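The Grip That Lets Go

Radoslava Říha keeps her grippers in a bread box, which she tells me is the only thing in the Hastbridge workshop that closes properly. She lifts them out one at a time and lays them on a towel, and for a moment I feel as though I've been invited to look at somebody's good silver. There's the Pomora, a two-finger gripper with rubber tips that she has already replaced twice. There's the Koubek, three fingers and rather heavy, the one everybody wants to play with when they visit (I did too, I'll admit it). And there's the Helulell, which is hardly a gripper at all, just a soft pad on a springy wrist.

The job she is comparing them on sounds like the dullest one in the house: wiping a window with a cloth. She and Lahcen Zerouali picked it in April after a long argument over lunch, and they have been at it ever since, 337 wipes so far, every one of them written down in Lahcen's small, slanting hand.

"People think holding the cloth is the problem," Lahcen told me, pouring coffee for both of us without asking whether I took any. "Holding it is easy. You have to hold it and push with it, and the cloth wants to go somewhere else."
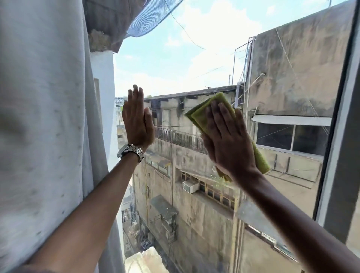

He's right that we hardly notice how much we do with our hands when we clean a pane. The fingers spread the pressure, the cloth bunches up and we smooth it out again, and all the while we're leaning in or easing off by feel. The Pomora pinches well enough, but it presses at two hard points and leaves a stripe of dirt between them. The Koubek does better in the middle of the pane and then gets itself into a terrible muddle at the corners, where its third finger has nowhere to go.

The Helulell, to everyone's surprise but Radoslava's, wipes beautifully. What it can't do is pick the cloth up in the first place, so somebody has to tuck it under the clips by hand, and on the afternoon I was there that somebody was me. It took me 14 tries to get it on straight, and Lahcen wrote that down as well.

They're now trying a wrist camera on the Koubek, hoping it will spot the corner early enough to fold that awkward finger back. The first evening's results were poor, with the low sun coming straight through the glass and into the lens. Radoslava wants to move the test pane to the north wall. Lahcen wants a cheap hood for the camera, and he had already started cutting one out of a cereal box when I left them to it.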